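We use cookies to remember your settings and count visits. Accept | Manage choices

Planning for a kitchen robot: what to measure, what to ask and where the money goes

Reda Samir
4 July 2025

246 shares | 2 comments

I've been putting together a budget for a two-armed robot on a mobile base, to work in an ordinary kitchen with a workshop room off it. The kitchen belongs to a small catering business in Bradby, but most of what follows would apply to a house. These are the tips I'd pass on to anyone at the same stage, in the order I wish I had dealt with them.

Write the jobs down first

Start with a list of jobs, in plain words, before opening a single brochure. "Help in the kitchen" is no good to a supplier. "Open the store door, take a tub off the shelf, put it on the worktop by the sink" is something they can say yes or no to.

Beside each job write how often it comes up, how heavy the thing is when full, and what the hand has to take hold of. Weigh things. I had guessed the weight of our flour tubs for years and was well under.

Then cross out anything you'd be annoyed to see done slowly. Robots of this kind are slow at fiddly work, and a job that takes a person a few seconds may not be worth automating at all. My list shrank by more than half at this point, and the quote shrank with it.

Measure the room as the robot will meet it

A kitchen fitter's plan shows walls, units and services. You need a few more things on yours:

- Height of the worktop, and how far it overhangs the units below.
- Clear floor in front of each place the base has to stop, with the nearby doors open as well as shut.
- Thresholds, mats, floor drains and any change from tile to lino.
- The lowest thing overhead, including the undersides of shelves and wall cupboards.
- Anything that lives on the worktop permanently and stands in the way of an arm.

Take the measurements on a working day, with everything left where it usually is. A tidy kitchen measures bigger than it is.

Reach is the figure people get wrong. The brochure gives it from the shoulder to the wrist or the fingertips, and makers don't all do it the same way. Ask which it is. Then take off the distance the base has to stand back from the units, and take off a bit more for working with the arm bent. An arm at full stretch can't do much except point.

Doors and knobs

Doors deserve a page of their own in your notes. A lever handle can be pushed down with almost anything. A small round knob has to be gripped and turned, and then the whole arm has to follow the door's swing without the base getting in the way.

Look at where the arm has to come from. If the worktop runs close to the door, the hand may have to come in over the counter and reach forward at a low angle to get near the knob, with the other arm lifted so the two don't meet. Ask to see that exact movement in a simulated kitchen before you pay for a site visit. It will show you awkward angles that a floor plan doesn't.

If the knob turns out to be the hard part, price up changing the knob. A lever handle and an hour of a joiner's time cost very little beside a cleverer hand. Check first with whoever looks after fire safety in the building if it's a fire door. 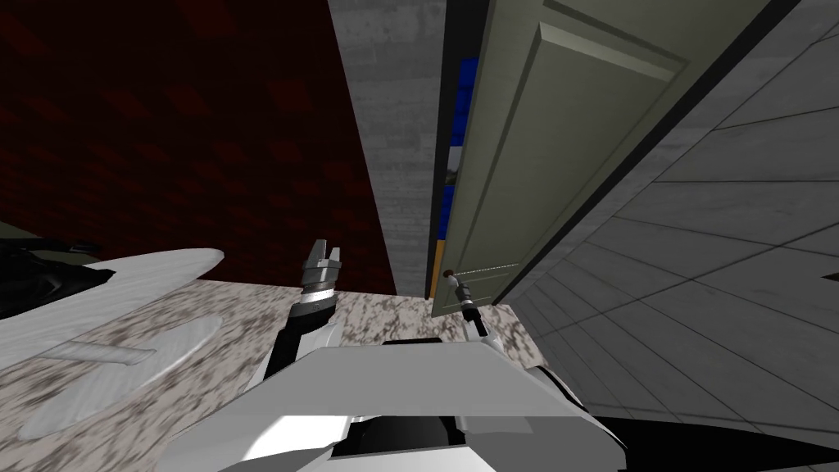
Choosing the gripper

The plain parallel gripper, with two straight fingers that slide together and apart, is what most suppliers will offer you first. It's usually the right place to start. There's little to go wrong and spare fingers are cheap. For round, slippery or soft things you may want different fingertips, so find out how they come off. Screws are fine if you change them once a month. If you'll be swapping several times a day, pay for the quick-change fitting.

Three quotes came in for ours. Drileo wanted to sell us a hand with jointed fingers, and it was lovely to watch, but we had nothing on the list that needed it. Krūmiņa quoted for parallel grippers on both arms with a set of rubber pads. Prasero offered much the same with a longer warranty and dearer spares. We haven't signed with anyone yet.

Questions to put to each of them:

- How wide does it open, measured between the fingertips?
- What is the thinnest thing it can pick up off a flat surface?
- How bulky is the housing behind the fingers, and will it go inside our cupboards?
- Does it hold on if the power goes?
- Can it be wiped down, and with what?

The third question is the one I'd have left out if a friend hadn't caught me. We had measured the fingers against the gap between two shelves and been pleased with ourselves. The body of the gripper is a good deal broader than the fingers, and so is the wrist behind it.

Make a cardboard copy. Cut a box to the outside size of the housing, tape on two strips for the fingers at their full opening, and take it round the kitchen on the end of a broom handle. Try it in every cupboard, under every shelf and behind every tap. It takes an afternoon, and it moved two of our jobs from the "yes" column to the "not yet" column.

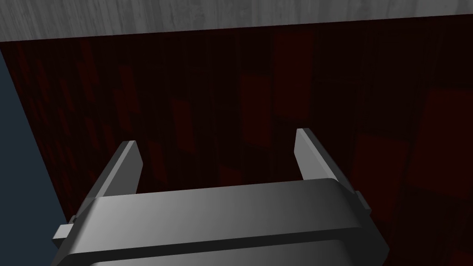
Keep the cardboard copy afterwards. We've used ours since to decide where to put tubs so there's a hand's width either side, and to show the joiner how much space to leave under a new shelf. If the supplier changes the gripper halfway through the quote, and they do, make another one and go round again.

Light

Walk the route and look for dim corners – under wall cupboards, behind open doors, at the back of the store. Robots that find things by camera can struggle in poor light, with dark surfaces, and with anything shiny. You may need a strip light in a place where you've happily managed without one. Put it in the budget now. A strip light under a shelf is a small sum, but it needs a socket or a spur, and the electrician will charge for the visit whether it's for one light or four.

Speckled worktops are worth mentioning to the supplier too. So is glass. Send them snaps of the surfaces in the light you work in, morning and evening.

What goes in the budget

The price of the machine is the easy line. These are the ones I had missed on my first sheet:

Delivery and getting it through the door. Measure the door, the passage and the turn at the end of it. Ask what it weighs in its crate.

Setting up. Some suppliers include it, some charge by the day, and a day doesn't always include travel.

Changes to the room. Ours came to 3,000 pounds on paper: handles, lights, a new socket for charging, a shelf moved, and a threshold planed down. It could easily have been left off, and then we'd have been looking for it in November with the machine already sitting in the passage.

Simulation work. If the supplier builds a model of your kitchen to try the jobs in, ask whether you're paying for it and whether you get to keep it. It's useful later when you want to add a job. Check the model against the real room, especially door swings and anything bulky standing on the worktop, as these tend to get left out.

Spares. Fingertips, pads, a cable set and, if you can stretch to it, a second gripper.

Insurance. Ring them before you order. Ours wanted a written risk assessment and the maker's papers.

Your own time. Somebody has to learn the thing, write down the routines and be there when it stops. Put hours against a name, or it'll end up being you in the evenings.

Yearly costs. Servicing, software fees, a battery every so often. Get these in writing for as many years as the supplier will agree to.

Renting or buying second-hand

Renting for a season is worth a look if you're unsure about the list of jobs. Read what happens if it's damaged and who pays for the return. Also ask if the rent comes off the price should you decide to buy.

Second-hand arms are around, often out of laboratories. The arm itself may have plenty of life in it. Check that the controller comes with it, that the software can still be updated, and that someone within driving distance will service it. Bring one of your own tubs to the viewing, full, and ask to see it lifted.

A sensible order of work

1. List the jobs, with weights and how often.
2. Measure the room on a working day.
3. Ask for quotes against the list, and refuse to discuss anything that isn't on it.
4. Make the cardboard gripper and go round with it.
5. See your hardest job done in simulation, then your easiest one done for real at the supplier's place.
6. Price the changes to the room.
7. Talk to the insurer.
8. Order, with part of the money held back until the jobs on the list are being done in your own kitchen.

On the last point, most suppliers will agree to some money being held back if you raise it early. They're less keen once the order is written out. We asked all of them at the first meeting and only one pulled a face.

I'll put up the blank version of our job sheet when I've tidied the columns. It's a spreadsheet with a line for each job, a line for each door, and a lot of space for notes.

Share this page | 2 comments

Related tips

Changing a round knob for a lever handle
Strip lights under wall cupboards: sockets, spurs and switches
How to weigh and label storage tubs
Measuring a passage for a large delivery
Looking after a granite worktop

Get new tips by email. Enter your address to join the newsletter. You can leave at any time.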